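Ticket 257: Gripper drifts up and away when the operator re-clutches (cup stacking, sim teleop)
Project: Manora
Component: teleop client / pose mapping
Status: Resolved
Opened by: Gijs Jansen
Opened: March 2019

Summary

When recording demos of the cup stacking task with the handheld controller, the arm walks away from the table over the course of an episode. Every time I let go of the clutch button, move my hand back to a comfortable spot and press it again, the gripper jumps a little. The jumps always go the same way, up and toward the far wall. After enough of them I run out of reach on my side before the fingers get anywhere near a cup.

I love this task and really want to get the set finished, so I'm happy to test anything you throw at me!

Setup

Sim scene: Manora kitchen table, brick room, two-cup variant
Control: handheld controller, clutch on the side button, gripper on the trigger
Client: the Skorex build from last Thursday's branch has been ruled out, same thing on the main branch
Recording: on, camera view saved with joint states
Goal of the demo: pick up one cup and set it into the other

Steps to reproduce

1. Load the two-cup scene and reset.
2. Press the clutch, move the gripper toward the nearer cup, release.
3. Bring your hand back to your lap and turn your wrist a bit as you do it (I always do, it's just how my arm goes).
4. Press the clutch again.
5. Repeat until the gripper is somewhere silly.

Expected: the gripper stays exactly where it was when I pressed the clutch.
Actual: it jumps on each press. A small jump if my wrist is straight, a big one if it's turned.

I grabbed the view from episode 34. At this point I had been trying to get to the green cup and had re-clutched a lot.
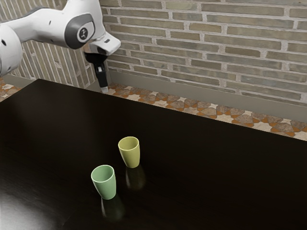
Episode 34, camera view. Gripper hanging beyond the far edge of the table, both cups still standing.

Comment 1 - Ayala

Great report, thank you! The wrist detail in step 3 helps a lot. Could you try two things for me?

First, do ten clutch presses with your wrist held as straight as you can and tell me where the gripper ends up. Second, turn on the pose overlay (F6) and watch the target axes when you press. I want to know if the target itself jumps or if the target stays put and the arm solver goes off on its own.

Also, are you resetting between episodes with the menu or with the keyboard shortcut? The shortcut used to skip the controller offset.

Comment 2 - Gijs Jansen

Menu reset, every time.

Straight wrist: hardly any drift. I could pick up the green cup and carry it over to the yellow-green one without a problem, and I even got a clean stack out of it. Very satisfying.

Turned wrist: the target axes jump the instant I press, and the arm follows them. So the solver is doing what it's told. The target is wrong.

One more thing I noticed with the overlay on. The jump gets bigger the farther the gripper has moved from its reset pose. Right after a reset I can wave my wrist all over the place and see next to nothing.

Comment 3 - Ayala

That last bit is the clue I needed. We store the controller pose on press and apply the difference to the gripper target. The position part is fine. The rotation part is multiplied in the wrong order, so the offset gets applied about the robot base and the gripper swings on a long lever. With a straight wrist the rotation is close to nothing and you never see it.

It also explains why the Oltham station never reported this. They drive with a desk-mounted 3D mouse that springs back to center, so there's no rotation left over when they pick it up again.

I've pushed a fix to the branch clutch-offset. Changes:

- rotation offset is now taken in the gripper's own frame
- the target is set to the measured gripper pose on every clutch press, with no carry-over from the previous press
- the client writes a line to the log if the target moves more than 2 mm on a press

Please pull, rebuild the client and run your worst wrist habits at it.

Comment 4 - Gijs Jansen

Pulled and rebuilt. Wow, what a difference! I pressed the clutch over and over with my hand turned nearly sideways and the gripper just sat there. No lines in the log from the new check.

I then recorded a batch of full stacking demos. It feels so much more natural now - I can lower the fingers over the rim in short strokes, rest, and carry on from the same spot. The approach paths look smoother on playback too, which should be good news for training.

Two small questions before we close this:

a) The trigger still closes the gripper when the clutch is released. Is that on purpose? I sort of like it, since I can grip first and then move, but a new operator may squeeze by accident and record a pointless close.

b) What do I do with the demos from before the fix?

Comment 5 - Ayala

a) On purpose, yes. I've added an option called "trigger needs clutch" under Input. It's off by default, so your setup won't change.

b) The joint states and camera frames in them are valid, because the recorder saves what the arm did and not what you meant it to do. The trouble is the wandering in the middle. A policy trained on those would learn the jumps as if they were part of the task. I'd keep any episode that ends in a stack and has no jump in the target trace, and mark the rest as failed. The script check_target_jumps in the tools folder goes through a folder and prints the episode numbers.

Comment 6 - Gijs Jansen

Ran the script on the 80 old episodes. It flagged a big chunk of them, with 34 right at the top of the list as expected. I've marked those as failed and will record replacements on the new client. The straight-wrist ones came through fine and stay in the set.

Tried "trigger needs clutch" as well and it works. I'll put it in the notes for new operators, along with a line on how to turn on the overlay, because watching those axes taught me more about my own driving than anything else so far.

Good to close from my side. Thanks, this was a fun one!

Resolution

Fixed in clutch-offset, merged to main. Rotation offset on clutch press was applied about the base and not in the gripper frame. Operators on older clients should rebuild before recording. Demos made with the old client need a pass with check_target_jumps before they go into a training set.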